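# Two arms, one table, and a stacking routine

I've been putting off writing this up until there was something to write up. The second arm has been on the bench since the end of winter, but most of the time went into mounting, wiring and finding out what I'd measured wrong.

The first job was getting the bases to stay put. I had the first arm on a plate I cut myself and it rocked a little at full reach, not enough to see but enough to ruin a pick. Paavo Heinonen, who has the bench next to mine at the Gatden workshop, lent me a dial indicator and I chased it for an evening. The bolts were fine. The plate had a slight bow in it. I replaced it and the rocking went away.

After that came calibration. Both arms need to agree on where the table is, and mine disagreed by 3 mm in one corner. I touched off the same points with each arm, did the fit again, threw out one bad reading and got it down to something I can live with. The code for this is a mess and I'm not posting it until I've cleaned it up.

Then blocks. I wanted a test that was boring and repeatable, so I went with colored cubes and a taped square to build in. The routine takes the red one first, then yellow on top.
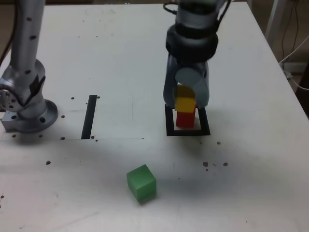
*4 April 2026 · 900 words in the notebook, 3 min read here*

The tape is plain black tape. I tried marker first and it wiped off every time I cleaned the table. Tape also gives the camera a hard edge to find, and when I bump something I can look at the gap between the cube and the tape and know whether I need to redo anything.

The fingers took longer than the software. Bare metal let the cubes turn during a lift, so I added pads, and then the pads were too thick and the gripper thought it was holding something when it was closed on nothing. I changed the threshold in Sondum (my control script, named after nothing in particular) and slowed the last part of the close. Release was the other problem. If the fingers open too fast, one of them drags and takes the top block with it. Opening to a gap just wider than the cube before going up fixed most of that.

I've logged 1,544 placements so far, counting the ones from when there was only one arm. Of the failures I bothered to sort, 28 were the top block coming down off center. The rest were mostly me stopping the program because I didn't like the sound of something.

Green is next. A third level means a higher approach, and the wrist cable gets close to its limit when the arm comes in from that side. I want to reroute it before I try. I also still have to write the part that keeps one arm out of the other's way – right now they take turns, and the waiting arm just parks.

If anyone has a good way of strain-relieving a cable at the wrist without adding a bulky bracket, leave a comment. I'll put up the plate drawing once I've corrected the hole spacing.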